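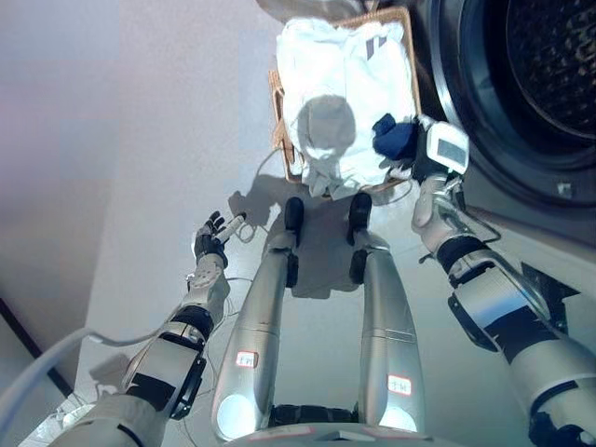

Attachment 1 – laundry, basket of whites next to the front loader

Ticket 1807
Product: Skedetti booking calendar (shared facilities)
Site: Tilluver apartments
Category: Bookings / notifications
Priority: Normal
Status: Resolved

Summary
Residents booking the laundry through Skedetti get a confirmation email with the wrong start time. The calendar on the website shows the right time. Reminder texts are also wrong by the same amount.

Reported by site office, 9:40 am
We have had complaints from residents on two floors. They book a slot in the laundry, say 6 pm, and the email that comes back says 4 pm. If they go by the email they turn up while the previous booking is still running. If they go by the website they are fine. It started in August, after the update. Before that we had no trouble with the emails at all.

We have tried logging out and in again, clearing the browser cache, and deleting and remaking a booking. Same result each time. The barbecue area and the guest parking bay are booked through the same calendar and their emails are correct.

Support, 10:25 am
Thanks for the detail. Could you please send:
– the time zone shown under Settings > Site
– the time zone shown under Settings > Facilities > Laundry
– one confirmation email, forwarded as an attachment so we keep the headers

Please don't change any settings yet.

Site office, 11:10 am
Site time zone is Brisbane. Laundry doesn't show a time zone, the field is blank. Barbecue and parking both say "Same as site". Email forwarded.

Support, 11:50 am
Received. The booking itself is stored correctly at 6 pm. The email was built by the notification service and that is where the two hours go missing. A blank facility time zone should fall back to the site setting. In your case it is falling back to the server default.

Can you tell us whether the laundry was set up by hand or brought in from another system?

Site office, 12:15 pm
Brought in. We were on Matei before Skedetti and the laundry was the only facility we had on it. The other two were added by hand later on.

Support, 1:30 pm
That fits. Facilities imported from Matei came across with no time zone. The old notification service ignored the field, so it made no difference until the update.

Workaround for now:
1. Go to Settings > Facilities > Laundry > Edit.
2. Set Time zone to "Same as site". If the list won't open, switch Status to Paused first, then back to Active when you are done.
3. Save.
4. Go to Notifications > Queue and press Rebuild. This resends nothing. It only corrects reminders that haven't gone out.
5. Make a test booking and check the email.

Site office, 2:05 pm
Did all of that. The list wouldn't open until we paused the laundry. Test booking for 7 pm, email says 7 pm. The reminder text still says 5 pm though.

Support, 2:40 pm
Texts go out through a separate gateway, Zakano, which keeps its own copy of the booking for up to 24 hours. Any reminder already handed over will keep the old time. We can't recall those from our end. We suggest a note on the laundry door until tomorrow afternoon asking people to go by the website.

Site office, 3:00 pm
Note is up. We have almost 24 bookings in the queue so a few people will get a wrong text, but they've been told.

One more question. Cancelled bookings still show as grey blocks on the laundry calendar and residents think the slot is taken. Is that related?

Support, 3:20 pm
No, that is a display setting. Settings > Calendar > Show cancelled bookings, untick it. The change applies to residents' view straight away – staff will still see cancelled slots under Reports.

Site office, next day, 4:15 pm
Grey blocks are gone. New test booking this afternoon, email and text both correct. No further complaints from residents. Happy for this to be closed.

Support, 4:30 pm
Closing. A fix for imported facilities with a blank time zone has been logged with the developers. Your setting won't need changing when it is released.

Resolution code: Configuration – imported record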